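The one-note rule

Seraina Aigner threw out 388 sticky notes last June. Kept the receipt for the bin bags, she says, as a souvenir.

They'd been everywhere in the Kivlow studio. Round the monitor, up the fridge, one on the kettle that said KETTLE. Suppliers' phone numbers, half a recipe, a dentist's appointment two winters gone. "You stop reading them," she says. "It's wallpaper with glue on."

So, a rule. One cork board, one note on it at a time. When the job's done the note comes down and the next goes up. Everything else goes in a notebook or it dosen't exist.

It sounds fussy. Is fussy. But she's run her little paper goods label, Yimyam, this way for 5 months and the invoices have gone out on time, which her sister reckons is a first.

Pins matter more than you'd think. The glue strip hates cork, lets go by lunchtime, and then your one important thing is under the couch. Three pins and it stays flat. Dark ones on a pale note, easy to spot from across the room.
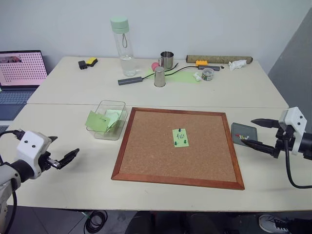
Pads live in something clear so you can see when you're running low. Aigner favours a plain box over the fancy $295 Kornemel desk set a client gave her, still in it's wrapping. And keep it within reach of the board, or you'll grab the nearest envelope and be back where you started.

What goes on the note? Sometimes a word. Sometimes a single character, if you know what you mean by it. Colour's up to you.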